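# Teaching a Gripper to Tie a Shoe: Spring Term Report

Robotics Elective, Heywood campus
Project name: Bolodik

We picked shoelaces because our first idea, folding napkins, bored us by the second meeting. Shoelaces did not bore us for one minute! A lace is long, floppy, never in the same place twice, and every person in the class ties theirs a little differently. Half of our first session went into arguing over bunny ears versus the loop-and-wrap, and the bunny ears side still hasn't given up.

The plan was to collect demonstrations by hand. One of us holds the gripper and does the task with it, the camera on the gripper records, and later the recordings are used to train a policy that we run on the arm in the Skilell lab. Nobody touches the shoe with bare fingers during a take, except in two-handed takes, where the free hand may steady the heel.

## What we recorded

We ended the term with 379 usable takes, split into four tasks:

- pinch a lace and pull it clear of the shoe
- pull a loose knot open
- cross the laces and pull the first half-knot tight
- make a bow (the big one)

The first two went quickly once we had a rhythm. The half-knot took us most of March, and the bow is still the bow. We got 11 takes of a full bow that we were all happy with, and everyone came running over to watch the first one.

Before a take counts, a second student plays it back and checks that the lace stays in view while it's being held. We were too relaxed about this in the beginning and had to throw out a whole afternoon of work. After that we made the check part of the routine, and the person holding the gripper isn't allowed to grade their own take.

## Gripping the lace

Our biggest surprise was how much the approach angle matters. If you come straight down on a flat lace, the fingertips push it into the tongue and you close on nothing. Coming in low from the side works much better, and it helps to aim for a stretch where the lace stands away from the padding.

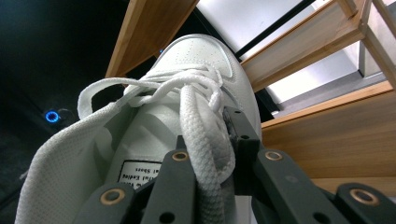 Tangles are their own problem. With a loose knot you want the strand that frees everything, and from the gripper's point of view several strands look equally promising. People solve this by wiggling one and seeing what moves. We decided to allow wiggling in the demonstrations, with a short pause afterward so the movement shows up clearly in the recording. I love this part of the data. You can tell who was holding the gripper just from the wiggle.

Fingertip pads were the other long discussion. We tried bare plastic, then a strip of Tretex, a rubbery sheet we had left over from last year's line-follower wheels. Tretex holds a lace really well, so well that it doesn't always want to let go, and a bow needs a clean release. We went back and forth and kept notes on which takes used which tips, so the two sets can be trained separately.

## First tests on the arm

We got 2 lab sessions on the arm before the end of term. In the first, the policy reached for the lace correctly and then closed too early almost every time. We moved the start positions around, added more side approaches to the training set, and came back.

In the second session it pulled a lace clear on its own! Then it did it again. It also grabbed the tongue and lifted the whole shoe off the table, which got a bigger cheer. Loose knots worked now and then. We didn't try the half-knot on the arm, and we'd like that to be the first job next term.

## For the next group

Use more than one kind of lace. Ours are too alike, and we suspect the policy will be lost with a thin round one. Vary the lighting too, since most of our takes were done in the same corner late in the afternoon. Label the fingertip type in the file name from day one. We added it afterward and it was a miserable evening with a spreadsheet.

And please keep the bow on the list. We're close enough that it would be a shame to drop it. The takes, the checking sheet and the leftover Tretex are in the Bolodik drawer under the charging shelf.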